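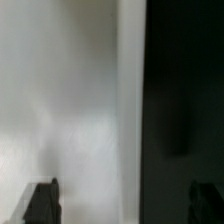 Mustonen Workshop, Manipulation and Test Group

Home Projects Reports Equipment Contact

July
By Kerttu Kokkonen

Progress report to the Indance program: review of the Skindus wrist camera and gripper kit

1. Status

The kit supplied by Brodari has been mounted, calibrated and run through the first half of the approach tests. The plan calls for 1,000 approaches, and 500 are complete. The budget is unchanged. One work item, the glossy surface tests, has been extended into the next reporting period.

2. What the kit includes

The review covers the two-finger gripper, the small camera that mounts behind it, the cable set, and the software that estimates distance to the nearest surface from the camera feed. The arm and its controller were already in our workshop and are not under review. Brodari also offers a force sensor as an option. We did not order it, and none of the results below depend on it.

3. Installation

Younes El Idrissi fitted the kit. Mechanical mounting took 90 minutes, including one refit after the camera bracket was found to be rotated on its locating pin. The bracket can be installed in two orientations and the manual shows only one, with no mark on the part itself. We have asked Brodari to add a mark.

Calibration with the supplied target board worked on the first attempt. It must be repeated whenever the bracket is loosened.

4. Results so far

Matte surfaces are handled well. On painted panels and cardboard the distance estimate was stable down to the closest range we tested, and the arm stopped where it was told to stop.

Results on dark, reflective surfaces are weaker. Of the 500 approaches, 52 ended in a stop requested by the software because it could not settle on a distance. Most of these were at a boundary between a light surface and a dark glossy one. At close range the wrist view at such a boundary has little for the software to use: the pale side is soft and without markings, and the dark side returns a mirrored outline of the gripper finger. The straight edge between the two is the most dependable feature in view. The software finds this edge but gives it no more weight than the reflection.

Joonas Rautiainen tested two changes to the settings. Lowering the exposure reduced glare on the pale side and made the dark side harder to read. Slowing the final part of the approach gave sharper images and fewer stops, at the cost of a longer cycle. The slower approach is now our default for glossy targets.

No approach in this period damaged a surface or the gripper.

5. Support and documentation

Brodari answered technical questions by the next working day in most cases. The software reference is complete but lists settings alphabetically, with no indication of which ones affect each other. Orvokki Hyvönen is keeping a short list of the settings we have changed. It will be attached to the final report.

6. Open issues

- Reflections treated as real surfaces (reported to Brodari, no fix scheduled)
- Unmarked camera bracket
- Log files do not record the exposure setting

7. Next period

The remaining approaches will be run with the slower setting on glossy targets and the standard setting elsewhere. Santeri Niskanen will add a simple filter that ignores any outline moving in step with the gripper. If the filter does not lower the number of stops, we will recommend the kit for matte surfaces only. Purchase of a second kit is on hold until then.

The next project call is on Tuesday at 10 a.m.

This site uses cookies to remember your settings. Accept Decline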